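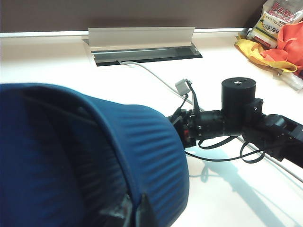
Knit Hats and Ribbed Caps: Care and Storage FAQ

Which items does this page cover?
Soft ribbed headwear without a stiff brim: beanies, watch caps, skull caps and knitted liners. Caps with a board in the visor are handled on the Trisville structured headwear page.

What does the ribbing do?
Ribs are columns of knit stitches alternating with columns of purl stitches. The fabric draws in sideways at rest and opens when pulled, so one size fits a range of heads. Stretch runs across the ribs. There is very little along them, and pulling a hat down hard by the edge puts the load on the cast-on row.

How should a ribbed hat be washed?
Check the fiber label first. If it is missing, treat the hat as wool.
– Wool and wool blends: by hand, in cool water, with a detergent made for wool. Soak, press, do not rub.
– Acrylic: machine wash on a gentle cycle, inside a mesh bag.
– Cotton: machine wash warm. Expect the ribs to look flatter until the hat is dry.
Wash deep blues and teals separately the first 2 times. Dark dyes can release color that shows on lighter items in the same load.

Can it go in the dryer?
Wool, no. Acrylic tolerates low heat, but high heat relaxes the fiber and the ribs do not recover. Roll the hat in a towel, press out the water, reshape it and dry it flat. A bowl turned upside down works as a form if it is slightly smaller than the hat. A bowl that is too large will set the ribs open.

The edge has gone loose. Can it be fixed?
Sometimes. For wool, wet the lower edge only, push the ribs together by hand and let it dry undisturbed. For acrylic or cotton, run a thin elastic thread through the inside of the edge in two or three rows. Elfriede Kettler's notes on elastic thread are in the Zullen repair guide, including how to finish the ends so they do not scratch.

How do I store hats over the summer?
Clean and fully dry, in a closed container. Lay them flat, or nest one inside another with the crowns pointing the same way. Do not hang a knit hat from a hook for months – the weight pulls a point into the crown. Take them out in September and air them for a day before wearing.

Why does my hat pill?
Short fibers work loose and tangle where the fabric rubs, mostly at the forehead and where a coat collar touches the back. Remove pills with a fabric shaver on its shallowest setting, with the hat laid over a firm surface. Pulling them off by hand draws out more fiber.

Which way should I fold the cuff?
Outward, along a single row of stitches. A cuff that crosses rows will twist. On hats with a sewn-in label, fold just above the upper line of stitching.

Do you repair holes?
Yes, up to the width of a thumb. Bastian Sperling at the Jivelik counter matches yarn from stock. Bring the hat clean. Larger holes are assessed individually, and a visible patch may be the only practical repair.

Contact: Jivelik Knit Repair, Trisville | © Jivelik | Back to top
14 shares | 2 comments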